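Help wanted: tip box and bench prep, part time, Kolamitz lab supply room

Posted by Hòa Ung, Kolamitz

Need two people. Soon please. The Bondstead building, second floor, the long room past the sinks. Start in May, earlier if you can.

What it is: pipette tips and the boxes they live in. Racking, refilling, sorting, lids open, lids shut, back on the shelf. Also some small clear tubes. Also labels. It's bench work, quiet mostly, and it has to be done right because people down the hall grab a box and go and don't look inside first.

Pay is 152 a shift, paid every 2 weeks. Shift is 8:30 to 2:30, half hour for lunch, paid. Parking is free behind the building but the lot fills up by nine. Bus stops right out front.

What you'd be doing on a normal day

Pull the part-used boxes off the return cart. Open them all the way so the lid lies back. Check the rack. If it's mostly holes, the good tips get moved over to a fuller box and the empty goes to wash. If it's mostly full, top it up. We want 80 boxes ready on the shelf by end of shift, it sounds like a lot, it isn't once you have a rhythm.

Tips go in narrow end down, straight. Dont force one that's sitting crooked, take it out and start over. Anything bent or scratched gets tossed. Anything that touched the floor gets tossed, no discussion.

Work in pairs of boxes, side by side on the green cloth. Cloth stays on the table — it keeps the boxes from sliding and you can see a clear tip on it, which you can't on white. Fold it and put it in the bin when you leave, fresh one in the morning.

Hold the lid with your free hand when you're near the hinge. Lids are light and they swing and then you have tips everywhere. Ask me how I know. 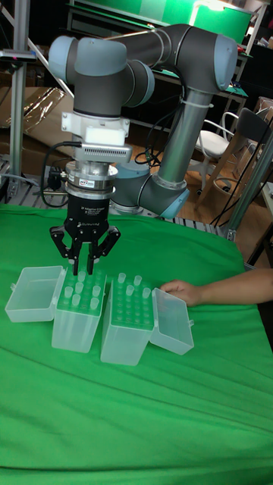 Two boxes open on the green cloth, same in all four.
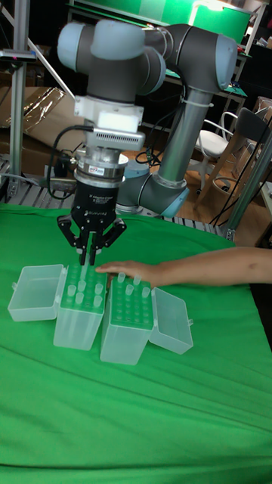
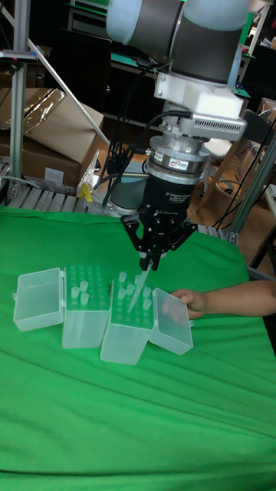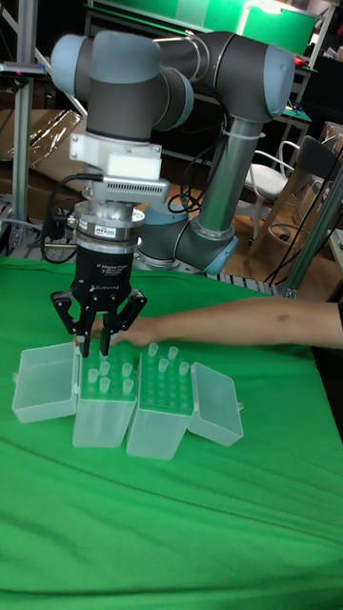
Kiều read the draft of this and wants it added that the first week is slow for everybody, she managed less than half a shelf a day when she started and her fingers were sore, so please don't quit on day three, it gets easier. Fine, added. She also says to mention the stools are too low. They are. Taller ones are on order.

You should have

— steady hands and decent close-up eyesight, glasses are fine
— patience for the same small thing over and over
— able to stand or sit at a bench for a few hours, there's a break at 10 and another at noon or so
— OK wearing gloves when the job calls for it, tell us if you have a latex allergy, we stock the other kind
— able to read a label and write one that somebody else can read

You don't need a degree or lab experience. If you have packed orders, done beadwork, sorted parts, worked in a pharmacy, say so, all of that counts. Students welcome if you can do at least three mornings.

Not a fit if you need music out loud (one earbud is ok) or if you need to be on your phone. No food at the bench, water bottle stays on the window shelf.

Training is the first two mornings, paid the same. You'll sit next to someone and do what they do. After that you get your own end of the table and your own shelf. There is a written sheet for every box type taped inside the cabinet door, please use it, the Welteck boxes and the older ones look alike and the racks don't swap.

We keep 145 boxes in rotation total, so if a few go missing we notice fast. Log book is by the door. Write down what you took out and what you put back. Short is fine, initials and a number.

To apply

Drop a note at the Bondstead front desk, marked "tip boxes", attention Hòa. Name, phone, which mornings you can work, earliest start. A resume is nice but not requried. Nobody under 18 sorry, building rule.

Short visit before we decide, maybe twenty minutes. You'll fill one rack and empty another and we'll talk while you do it. Wear closed shoes and tie long hair back. Come to the side entrance, the front one sticks, and ring twice.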